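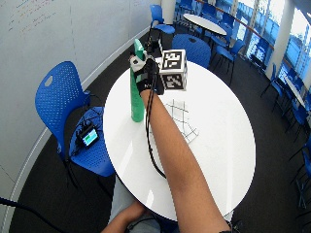
Glove with marker cube and cable, worn at a round table.

Planning for Equipment in Automation Projects
Unit notes: Hand data capture
Revised 24/11/2020

What you are budgeting for

The running case in this unit is Jumilon, a small project that wants recordings of people handling household objects, to be used later for training a robot hand. The arm and gripper come out of a different budget. Your job is the capture side: a sensor glove, a marker cube so a fixed camera can work out where the hand is, the camera, the cables, a computer, and somewhere to sit and do the work.

Most first drafts of this budget are one line for the glove and one line for the computer. Go back over yours and check for the following.

Glove. Ask whether the price covers one hand or a pair, and whether it includes the mount on the back of the hand. Zuma quotes the glove and mount together. Echevarría quotes them apart, with the mount under accessories, so the two quotes can't be compared line by line until you move it. Ask about sizes as well. A glove that fits one operator may be no use to the next, and you will have more than one operator.

Marker cube. Cheap to print, but a cube with a scuffed or peeling face should be replaced. Put spares under consumables. Write down which pattern goes on which face and keep that sheet with the purchase records. A replacement with the faces swapped will still look fine to anyone walking past and will give you bad poses.

Brackets and mounts. If you print your own, budget for filament and for someone's time. If you buy, get the lead time in writing.

Cables. Wired gloves need enough length to get from the wrist to the recording device without pulling when the operator reaches across the table. Measure the longest reach seated, then add slack. Cables get caught on chair legs and walked on. In this unit we treat them as consumables and order them with the cubes.

Room and furniture. A shared room with round tables is fine and usually free, but check what it does to your schedule. Windows mean the light changes through the day. Glossy tabletops throw back the ceiling lights, and a camera looking down may pick those up as bright streaks. A plain mat is a minor expense. Put it in at the start.

Objects. Bottles, cloths, wire racks, whatever the task list calls for. See-through and shiny objects take more trial recordings than plain ones, so allow operator hours for them. Soft objects need a rule for how they are laid out before each take.

Worked figures

The Jumilon task list has 61 tasks. The consumables line (cubes, cables, mat, objects) was set at $700. Delivery on the glove was quoted at 14 days, and the plan allows for 2 gloves, one in use and one in reserve.

Before the tutorial, work out:

-- what happens to the task list if the first glove fails during the delivery period and there is no reserve
-- which tasks could go ahead with the camera and cube alone
-- how much of the consumables line is left after you have priced the objects

Show your working. A guess is acceptable where no price can be found, as long as it is marked as a guess.

Buying or hiring

Zakari hires out capture kits by the month. Hire suits a short project with a fixed task list. It suits a project like Jumilon less well, as the list tends to grow once people see the first recordings. Read the damage clause before you sign. In the sample contract, wear to the fingertips is charged to the hirer, and fingertips are the part that wears first.

Operator time

Labour is the largest line in most capture budgets and the one most often left out. Count fitting the glove, calibration, the takes, the failed takes, and checking the files afterwards. Count breaks too. Wearing a glove with a mount and a cube on it is tiring, and the arm is held up off the table for a good part of each take.

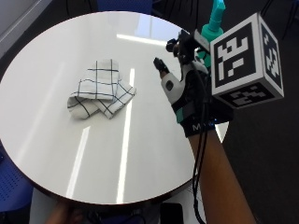
A student who took the unit in August wrote to say that the reserve glove was hard to defend to a finance office: "They saw the same item twice and crossed one out. We got it back by moving it to a line called spares and putting the delivery time beside it." We have no objection to that. The same student asked whether calibration gear should be listed with the glove or on its own. List it on its own. It outlasts the glove and may be shared with other projects.

For the tutorial

Bring a one-page budget with four columns: item, supplier, price, lead time. Put tax and freight in separate rows at the bottom. Quotes from Zuma and Echevarría are in the unit folder, along with the Zakari sample contract.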